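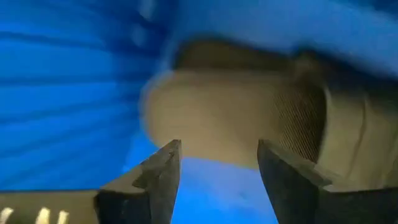 Beige, with the crosshatch. Blue behind it.

January, evening

Started on the slides after lunch. They had been in a heap by the door at Vallonley since the last delivery, and Thijs wanted them off the floor before Veerle comes with the next boxes. I said I would do the table and he could do the paperwork. He got the better deal, the list was only 50 lines long.

The plan was the blue bin in the middle of the light wooden table and the slides laid out around it, then one at a time into the bin. Simple enough. I spent longer than I should have on which way they ought to lie. Flat takes up the whole floor of the bin. On its side a slide takes less room, but the wide strap still gets in the way of the next one. I tried to remember how Mirjam does it and couldn't.

Ate a cheese sandwich standing up. Coffee was bad again.

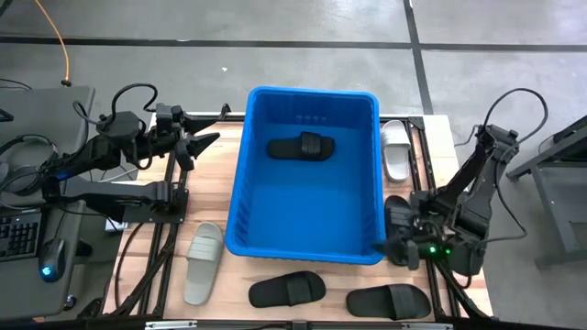
One black slide in the bin, the others still on the table.

The black ones and the grays don't look like the same batch to me. One of the grays is quite pale, nearly white next to the black. I wrote that down for Thijs, who said the list only has "gray" and that is that. The two black ones at the bottom of the table I lined up crosswise and the grays lengthwise, for no reason except that I had put the first ones down that way.

Stijn called from Purketano about the labels. They have 489 left on the roll and won't print more until next month. Told him that would do us fine. He also asked if we still want the second table. I said ask Wilma.

The shelves need going through as well. They are full of small stuff, and I have no idea what half of it is for. Moved nothing. If I start on the shelves I won't finish the slides, and I know how that goes.

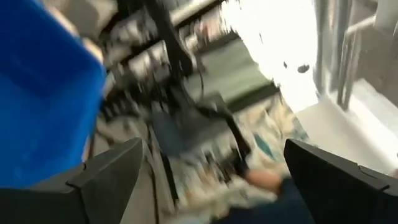 Later, after supper

Went over my notes at the kitchen table. Soup from yesterday, bread, an apple.

I had never looked properly at one of these before today. I thought of them as a sole with a band over it, but the strap on the olive-gray one is divided up, with grooves running down to the sole and a different surface on each side. The dots are in diagonal rows. It's a fair amount of trouble to go to for a shower shoe. Mirjam told me on the phone she has worn out two pairs and never noticed any dots.
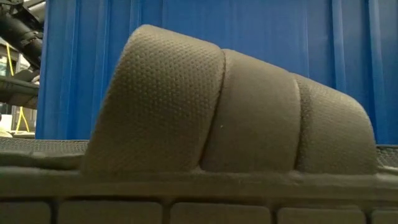
The olive-gray one up close. Dots on the wide part, plain in the middle.

Things to do next: ask Thijs if the pale gray gets its own line. Tape for the boxes. Call Wilma about the table before Stijn does. Find my other gloves, I think they're in the car.

Left knee sore from the stairs. Bed at ten.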